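Against the Vacuum Bag

Every spring the storage advice is the same: put the down jacket in a plastic bag, pull the air out, slide it under the bed. I think this is poor practice for anything filled with down, and the space it saves is overstated.

Down insulates by loft. The clusters hold air between them, and the baffles keep the clusters in place. Flatten the garment for a few days of travel and most fills come back. Keep it flat from March until the first frost and the recovery is slower and often partial. My Dunus jacket spent 2 summers compressed. It now has thin spots along the shoulder seams that no amount of shaking has corrected.

The alternative is a loose fold on a flat surface, and a bed is the best one in most homes. Close the zipper, lay the sleeves across the body, turn the sides in without pressing, then fold once from the hem. The hood goes last. It resists folding and should be left to sit where it wants.
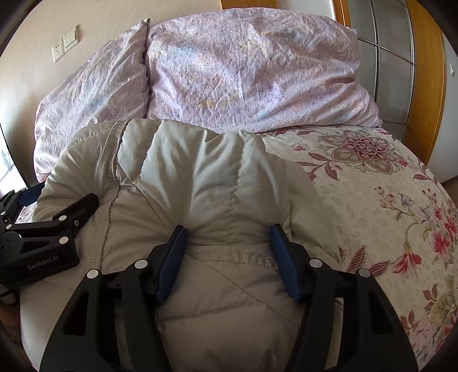
A reader in Skondosus objects that an apartment of 34 square meters has no room for loose folds, and that a jacket slightly less warm is still better than a closet that won't shut. The point about the closet is fair. I would still give up something else first. Sweaters tolerate compression well, and so do cotton blankets. A breathable sack on the top shelf, such as the large one from Rirkum, takes 3 jackets if nothing is stacked on it.

Vacuum bags have their uses. Down storage over a full summer is outside them.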